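Week 4 Handout: Packaging and Releasing a Small Web Service

Read this before the lab. You will need the service you wrote in week 3, a working build, and an account on the course server at Tenville. If your week 3 tests do not pass, fix them first. Nothing in this handout will help a service that does not start.

1. What we mean by a release

A release is a fixed set of files, with a version number, that can be started on a machine other than the one it was built on. A folder of source code on your laptop is not a release. Neither is a branch in the repository, because a branch moves.

For this course a release has two parts: one archive file containing the compiled program and its libraries, and one settings file that is kept apart from the archive. The archive is the same on every machine. The settings file is different on every machine.

Students often put the database address into the source code and plan to change it later. Please don't. If the address is in the code, you need a new build for each machine, and then you are no longer running the thing you tested.

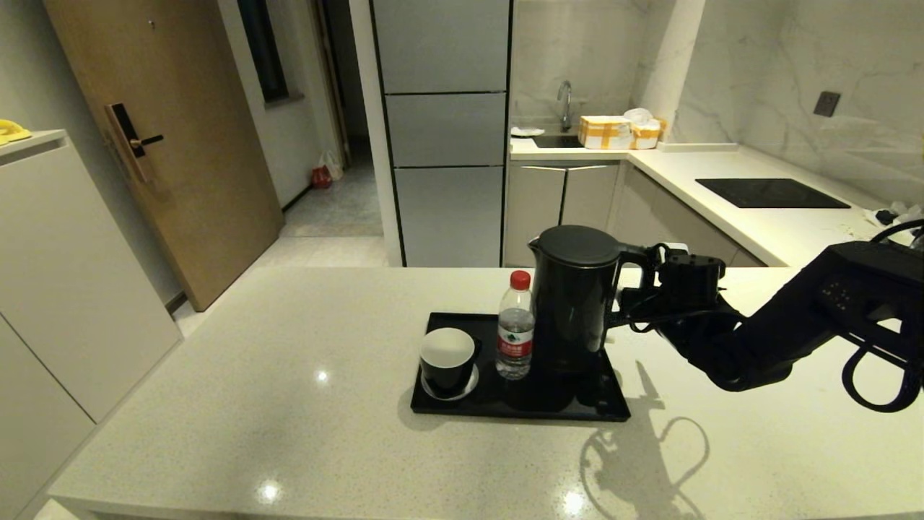
The settings file should hold the port, the database address, the log level and the path to the data folder. Passwords go in environment variables. The program reads the settings file once, at startup. If a required setting is missing, it should print the name of that setting and exit with a nonzero code. Do not fall back to a default for the database address. A wrong default can run for weeks before anyone notices that the data is going to the wrong place.

2. Version numbers

We use three numbers separated by dots. Raise the first when you break something that callers depend on, the second when you add something, and the third when you only fix a fault. Start at 0.1.0. Once you hand in a version, that number is used up. If you find a mistake five minutes later, the corrected build gets a new number.

The version must be visible from the running program. Add a path called /version that returns the number as plain text. During the lab you will be asked which version is running, and the answer has to come from the service itself.

3. Building the archive

The build tool for the course is Catterall. It reads a file named build.conf in the top folder of your project. A short one looks like this:

name = orders
version = 0.1.0
main = orders.server
include = src, resources
exclude = test, notes

Run catterall clean and then catterall pack. The archive ends up in the out folder. The clean step matters: without it, old compiled files can stay in the archive after you have deleted the source they came from. The program then works on your machine and on the server, and fails for the next person who builds it from a fresh checkout.

Check the size of the archive. The limit on the course server is 100 MB. A service of this kind should be far below that. If yours is near the limit, list the contents and look for test data or a second copy of a library.
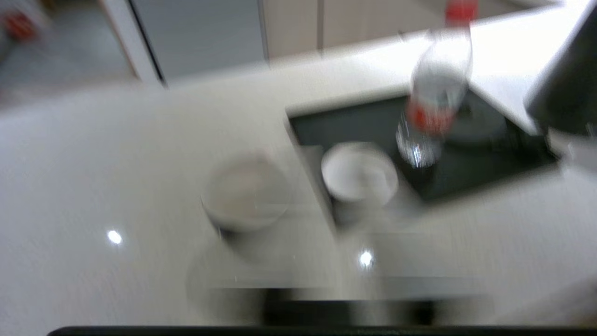
Library versions should be pinned. In the dependency list, write the exact version and avoid ranges. With a range, two builds from the same source can give two different programs, and a bug report against one of them may be impossible to reproduce with the other. Run catterall deps to see the full tree, including libraries that your own libraries bring in. When two of them ask for different versions of a third, Catterall picks the newer one and prints a warning. Read the warning.

4. Sending the release to the server

The course server runs Cendell, a small program that starts services and restarts them when they stop. Each student has a folder with two slots, named a and b. One slot is live and the other is idle. You always copy the new release into the idle slot.

The order of work:

Copy the archive and the settings file to the idle slot.
Run cendell check. It reads the settings and tests that the port is free.
Run cendell start on the idle slot.
Request /health and /version on the idle port.
Run cendell switch. New requests now go to the new slot.
Leave the old slot running until its open requests are done, then stop it.

The most common mistake is to stop the old slot before the new one answers. The service is then down while the new one starts, and if the new one does not start, it stays down.
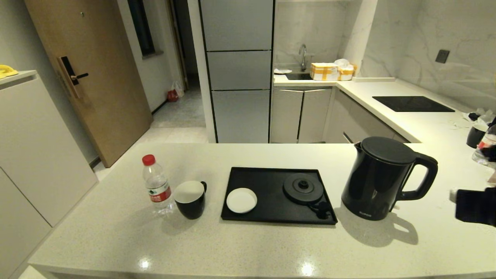
A good /health path does a little real work. It should open a database connection and run a simple query. If it only returns "ok" whenever the program is alive, it will say "ok" with the database unplugged. Keep it quick, though. Cendell waits 2 seconds for a reply and counts anything slower as a failure. After 2 failures in a row it restarts the service.

5. Rolling back

To roll back, switch to the old slot. That is all, provided the old slot is still in place and the database has not changed in a way the old version cannot read.

The second condition is the hard one. Suppose version 0.2.0 renames a column from addr to address. Version 0.1.0 still asks for addr, so switching back gives you errors on every order. The usual way around this is to spread the change over several releases. First add the new column and write to both. Then copy the old rows. Then read from the new column only. Drop the old column in a later release, when you are sure you will not go back past it.

We worked through the Lekaston orders data in the lecture, where a rename was done in one step. Look at your notes on that before you write your own plan.

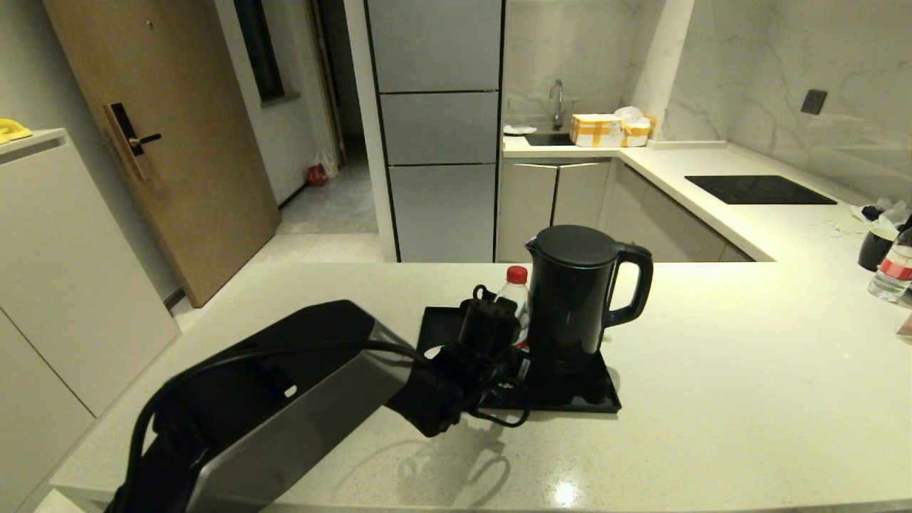 6. Lab task

Package your week 3 service as version 0.1.0 and release it to slot a. Add one new field to the order record, package the result as 0.2.0, and release it to slot b without stopping the service. Then roll back to 0.1.0 and show that it still reads orders created under 0.2.0.

Hand in build.conf, a sample settings file with no passwords in it, the output of catterall deps, and a page of notes on your rollback plan. The lab is worth 21 points. Work that does not build from a fresh checkout will be returned unmarked and can be handed in once more.

Reading for next week: the chapter on logs, up to the section on rotation.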